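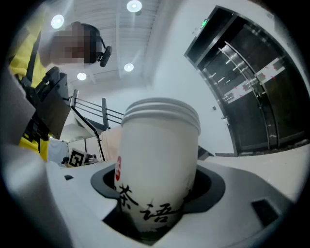 Collecting with us: the questions I get asked most

I look after the people side of data collecting at Alidlow, so most new collectors end up in my inbox sooner or later. I've answered the same things so many times that Szu-yu Huang told me to put them on a page and stop typing them out. So I have! If yours is missing, write to me and I'll add it.

What will I be doing all day?

Small everyday jobs, over and over, with a hand-held gripper instead of your fingers. Picking up cups, putting them down somewhere else, hanging a cloth over a rail, opening a drawer. Each go is recorded from the gripper's own camera, and we call one go an "example". The learning system (ours is called Kurkance, don't ask me why) is trained on thousands of them.

Do I need to know anything about robots?

No. I didn't when I started, and I still couldn't tell you what's inside one. If you can lay a table you'll be fine. Some of our best collectors came from kitchens and shops, where you get used to doing the same job neatly a hundred times.

How long is an example?

As long as the job takes. Most of the cup ones are over in seconds, and the longest we have on the books at the moment is folding a sheet, which can feel like a lifetime when the corners won't behave. Press the button when you're ready, do the job, let go, press again.

How many do I have to do?

A normal block is 56 examples, then a proper break. Please don't race through it to get to the kettle. I'd much sooner have 29 good ones from you than a full block where you were yanking things about.

I dropped the cup. Do I start again?

Keep going if you can! Pick it up with the gripper and finish the job. Those are really useful, as the system needs to see how somebody gets out of a muddle as well as how they stay out of one. If you had to use your bare hand, though, mark the example as spoiled and do another. Same goes if you forgot which job you were on (we've all done it).

Should I try to do it exactly the same every time?

Please don't. Come at the cup from the left, then from the right, stand a bit closer, crouch if your knees allow. Move the thing you're picking up between goes. If every example looks the same, Kurkance learns that one spot on the table and not much else. What should stay the same is the end of the job: if the sheet says the cup finishes upright, it finishes upright.

What are the black-and-white squares for?

Those are markers, and the software uses them to work out where things are. Keep them clean and flat, don't put your thumb over one, and don't peel one off because it looks wonky. Tell me and I'll sort it. Moving one by a finger's width can spoil everyone's afternoon.

Why do you keep changing the cups?

To stop the system getting attached to one sort. Paper, plastic, plain, printed, single, stacked, with English on, with Chinese on, we want the lot. The same goes for places. A corridor or a landing with shiny doors and bright ceiling lights is a lot harder for the software than a nice plain table, so we want plenty of those too. The list of what we're short of lives in Prikex, under "Wanted", and it gets refreshed in the mornings.

Can I bring things from home?

Yes please, as long as they're clean, not sharp, and you won't cry if they get squashed. Put them in Prikex before you use them.

Will my face be in it?

It might well be, especially when two of you are working close together. Faces get blurred before anything goes into training, and Nerys Edwards checks a share of every batch by eye. If you spot yourself unblurred, send her the example number and she'll pull it the same day.

My wrist aches. Is that normal?

A bit of tiredness in the first couple of days, yes. Pain, no. Swap hands, put the gripper down and tell your lead. We changed the block length in May after people told us the old one was too long, so it does get listened to.

Who looks at my examples afterwards?

Two people, separately. If they disagree it goes to Assefa, our checking desk, and you might get a short note back. It isn't a telling-off! Usually it's something like "wait a beat before you let go".

How do I swap a shift?

Find somebody to take it, then both of you confirm in Prikex before 4 pm the day before. After that you'll need to ring me.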